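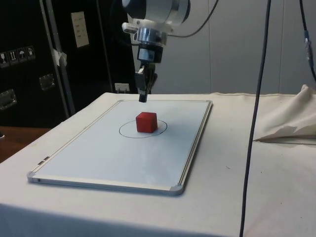 Looking after a family whiteboard

I love a whiteboard. We've got one in the kitchen for meals, one in the shed for jobs and a little one by the back door that is meant for messages and mostly gets noughts and crosses. They cost very little, they save arguments, and with a bit of care they'll stay white for years (ours by the door came second-hand from the Nunetti sale in July and it still wipes like new!).

I get more letters on whiteboards than on anything except limescale, so I've put all my tips in one place.

The everyday wipe

Use a dry microfibre cloth and do it the same day if you can. Fresh ink lifts off as powder and you barely have to press. Leave it a fortnight and it grips -- you'll be rubbing away and getting nothing but a grey smear. Start at the top and work down in straight strokes, turning the cloth as you go. Going round in circles only spreads the dust about.

Wash the cloth by itself or with other cleaning cloths. No fabric softener, please! It leaves a coating on the fibres, the coating goes onto the board, and then your pens start to skip.

The weekly wash

A small squirt of washing-up liquid in a bowl of warm water, a soft cloth wrung out well, and over the whole board. Then a second cloth with plain water, then dry it with a tea towel. I do ours on the evening the bins go out, so I never forget it. Go gently along the trim, where water likes to creep in behind and sit. If the board has a pen tray, lift it off and do that in the sink, as it's usually the filthiest part.

For 500 ml of something stronger, mix equal parts white vinegar and water in a spray bottle. Spray the cloth, not the board. It smells like a chip shop for two minutes and then it's gone.

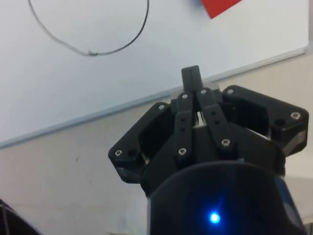
Page last changed: 8/6/24

Stubborn marks

Old dry-wipe ink. Write over it! It sounds daft, but scribble over the old line with a fresh dry-wipe pen, count to five and wipe. The new ink loosens the old. It's still my favourite trick on this whole page, and children adore being told to scribble on something.

Permanent marker. Try the scribble first. If there's a shadow left, dab on a little surgical spirit with cotton wool, open a window, keep it away from the cooker and anything else with a flame, and rinse with plain water after. Test a corner before you start, especially on a cheap board.

Sticky tape. Warm it with a hairdryer on low, peel slowly, then take off the gum with a drop of cooking oil. Wash the oil away with washing-up liquid or you won't be able to write there.

Grease by the hob. Plain washing-up liquid again, slightly stronger, and two goes at it. If your board lives within splashing distance of the frying pan, do think about moving it.

What to keep away from it

Scouring pads, cream cleaner, wire wool, bleach and those white foam erasers. The foam ones are marvellous on skirting boards and I buy them by the bag, but they're a very fine sandpaper and they dull the shine. Once that's gone the ink sinks in and you'll have ghosts of last month's shopping for ever.

Furniture polish is a funny one. Coralie Rakena wrote in to say she gives a tired old board a thin buff of Vakora wax and gets another year out of it. I tried it on the shed board and it did wipe more easily, though the pens were slower to take and I had to go over some words twice. Worth a go on one you were about to throw out.

Pens

Store them flat. Stood nib up, the ink drains away from the tip; stood nib down, they can leak and blob. A shallow cutlery tray is perfect. If a pen has gone faint, put the cap on tight, lay it down overnight and try again in the morning -- a surprising number come back.

Dark colours wipe best. Red and green are the ones that tend to stain, so I save them for things that will be rubbed off by bedtime. Let the ink dry for a few seconds before you wipe, or it'll drag. 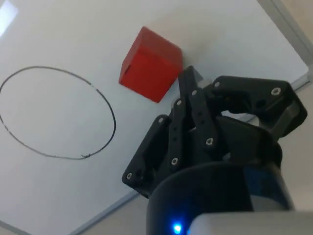 A circle in black on the white surface, with a red cube nearby.

Lines that stay put

If you want a weekly grid that doesn't vanish each time you clean, use thin whiteboard tape. Mark out the spacing in dry-wipe first, with a ruler, then lay the tape and rub it down with the back of a spoon. Bongani Potgieter uses plain electrical tape for his greenhouse watering chart and says it has lasted two summers, but it can leave gum behind, so see the cooking oil tip further up.

For neat circles (chore wheels, pie charts, a clock for little ones learning the time) draw round a saucepan lid. Hold it still with your whole palm and turn the pen slightly as you go round, so the nib stays against the rim.

Using one flat

A board laid on the table makes a lovely surface for jigsaws, dominoes or sorting screws, and you can write notes right beside each pile. Put a cloth underneath to protect the table and stop it sliding. When you've finished, shake the cloth outside before it goes in the wash, and check it for screws. I've had one of those go round in the machine and I don't recommend it!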